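Household chores with a fixed arm: where are we really?
General > Manipulation > Applied
Thread started 2nd March

tistonden_spr wrote:

Lavanya Fernandes gave a talk at our users' group in February and claimed that domestic manipulation is "a data problem now and a hardware problem only at the margins." I have been running single-arm cells for a long time and I do not agree. In our shop a Losov arm loads blanks into a press at 112 cycles an hour and I trust it to do that unattended. I would not trust the same arm to clear a kitchen table. The difference is contact with soft things. A checkered tablecloth with one wrinkle in it is a harder surface than anything on my line.

I am interested in what people have measured. Videos at 4x speed do not count.

hpai_controls wrote:

Measured, then. We logged 4,000 attempts over the winter on four jobs: pick up a phone, straighten a sheet, close a laptop, move toys off a desk. Rigid objects on hard surfaces are fine. Put the same object on fabric and the approach height becomes a guess, the fingertips push the cloth ahead of them, and the grasp closes on a fold. Best day on the sheet was 85 good runs out of 115, and "good" meant that I would not have redone it myself. Padmavathi Nambiar graded the same runs and was stricter than I was.

These are the sort of surfaces and objects I mean.
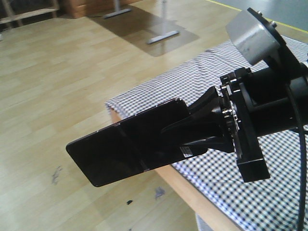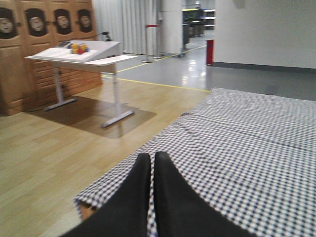
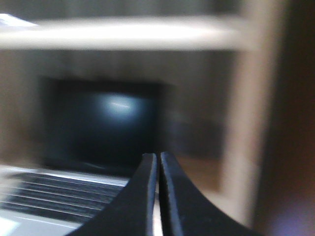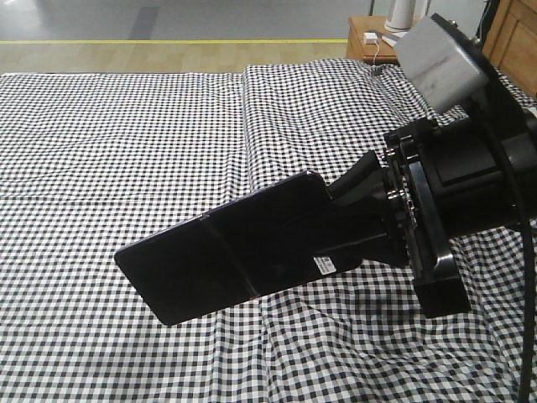
The grading matters more than people admit. With a pressed part I have a gauge and a tolerance. With a bed I have an opinion. Until somebody writes down what a made bed is, in numbers, the percentages from different labs cannot be compared, mine included.

yaw_s wrote:

Agree on grading. Disagree that cloth is the main obstacle. Cloth is slow but forgiving. If you miss a corner you go back for it. The job I would worry about in your list is the laptop. A lid has a hinge with friction that varies by model, the gripper comes in from whatever side the arm happens to be mounted on, and a bad push costs real money. How are you limiting force on the lid?

hpai_controls wrote:

Current limit on the joints plus a stop on position error. Crude. No wrist force sensor on that setup. We quit early on anything that looked wrong and counted it as a failure.

tistonden_spr wrote:

So part of your failure count is caution. What fraction?

hpai_controls wrote:

I did not separate them and I should have. The logs have the stop code, so it can be recovered. I will not quote a number from memory.

lintfree wrote:

You are all testing with two stiff fingers and then reporting that fabric is hard. We moved to Tanguy soft pads and most of the fold problem went away. Fernandes is right that the rest is data.

yaw_s wrote:

Changing the pads is a hardware change. That is the opposite of her claim.

lintfree wrote:

At the margins, she said. Pads are a margin.

S_Annamalai wrote:

Maintenance side here. Whatever you put on the fingertips, ask how long it lasts. We tried soft pads on a Wulteo cell that bags towels and the lint got into them within a shift. After that the grip was worse than bare metal. Cleaning them was a person's job, twice a day. If I have to send somebody to wipe the robot, I would like that time on the books against the chore it saved.

Also, cables. Any arm with a line hanging past the wrist will catch on bedding sooner or later. On a press cell I can route it once and forget it. Over a bed I would want it sleeved from the base up.

lintfree wrote:

Fair point on lint. Ours only handle clean sheets, a few dozen folds between wipes. I do not have a number for a full shift.

tistonden_spr wrote:

Then my position stands, with one correction. I would now say a fixed arm can do a household job if the object is rigid, the surface is hard, and a person is close enough to hear it go wrong. That covers some dishes and most tidying of a desk. It leaves out beds and laundry.

hpai_controls wrote:

I would put desk tidying lower than you do. Small blocks roll off a sloped top as soon as a finger brushes one, and then you need a floor reach the arm may not have. I'll pull the stop codes this week and post them as a table, with Padmavathi's grades next to mine.

yaw_s wrote:

Please include the discarded runs too.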